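Getting ready for guests without losing your mind

I love having people stay. Poonam and Sandamali came for 11 nights in May and I was sad to see them go (and so was the dog, who had been getting toast under the table the whole time).

My big discovery this year is cooking ahead. I made a huge pot of lentil soup, two trays of baked pasta and nearly 32 bread rolls, and froze the lot. Breakfast was the only meal I made fresh, and I got to sit down and talk — what a treat!

Beds come next. Wash the sheets the week before and open the guest room window for a whole afternoon. I also leave a card with the wifi password by the lamp, plus a spare charger and a jug of water.

Then I do the front hall, which takes me ten minutes. Coats go on hooks, mail goes in the drawer, and shoes go up on the rack so there's floor left for suitcases.
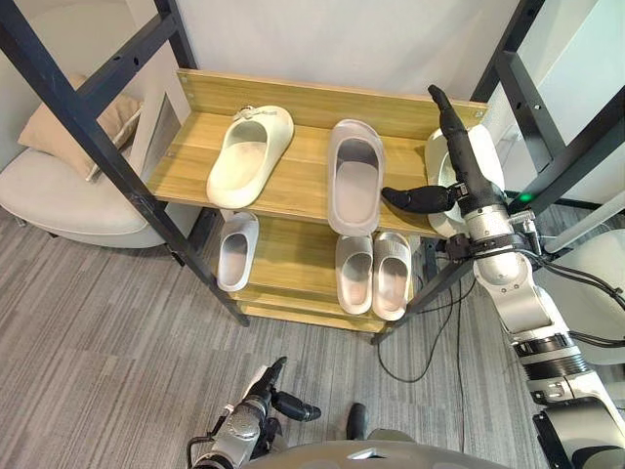 What I'm cooking next time

Gareth wants dumplings again. I'm so happy to oblige — I have a new filling to try, with cabbage and lots of ginger!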